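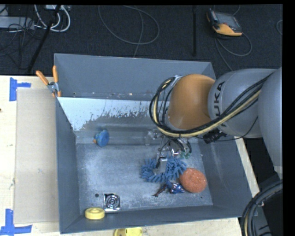

Wash mitts and other cleaning things: a few notes for November

The cleaning cupboard at Ranholm has been sorted out and the shared kit is ready to borrow again. Members asked at the last meeting which cloths and mitts are meant for what, so Elmarie Hlongwane has put together the notes below.

Chenille mitts, the ones with the fat fuzzy fingers, are for washing cars, caravans and bicycles, and for dusting blinds. They hold a lot of water and pick up grit easily, so please don't use one on the floor and then on somebody's bonnet. Rinse the car down with the hose first. Use two buckets if you have them, one with shampoo and one with clean water, and dip the mitt in the clean water after each panel.

When you have finished, rinse the mitt until the water runs clear, pushing your thumb between the strands. It can go in the machine at 30 degrees with no fabric softener. Hang it up by the cuff. Mitts put away wet in the bottom of a tub go sour very quickly, and we threw out several last winter for that reason.

Flat microfibre cloths are for windows and mirrors. The old cotton ones are for oily jobs and go in the bin afterwards.

Several of the big grey storage tubs are badly scratched inside. Marthinus Le Roux has been scrubbing them with washing soda and the worst of the marks are staying put. They are still sound and we will keep them for brushes, hoses and sponges. Clean mitts and cloths now have their own shelf, above the Nudent descaler.

We have spent 400 of the 2000 set aside for supplies this year, mostly on cloths and shampoo. Karabo Zulu is putting in another order before the end of the month, so tell her if something is running low – the glass cleaner is already on the list.

Anything borrowed should be signed out in the book by the door at number 19 and brought back clean. Two extension poles and a long-handled brush are still out from the summer. If they are in your garage, Philomena Amissah would be glad to have them back.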